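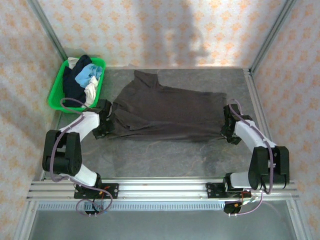 Folding at Wolbridge: Project Report
Nadhirah Ginting and Raphaël Rey
Supervisor: Nuala Cullinane

1. Why laundry

Our first proposal was about traffic flow. It was returned with the word "ambitious" on it, so we moved to something closer to home and asked how people in our residence fold a long-sleeved top, and how much of the shelf they get back for the effort.

2. Method

Each participant got the same pile of tops and did it twice, first their own way and then our way – sleeves in, bottom third up, top third over. Savvas asked whether rolling counted. We let it count, and regretted the colour-coded spreadsheet that followed.

3. Results

Own-way folding took 56 seconds a garment on average. Ours took 63. The stacks were neater, and we'd like that noted before anyone does the subtraction. Dark knits were the worst of it, as the sleeves are hard to find against the body and the collar never wants to lie flat.

4. Problems

The January trial was lost when someone wore part of it. We also had no good measure of "crumpled" and fell back on a scale from one to five, on which Raphaël gave nearly everything a four.

5. Next steps

Fitted sheets, if Nuala signs off on the extra time.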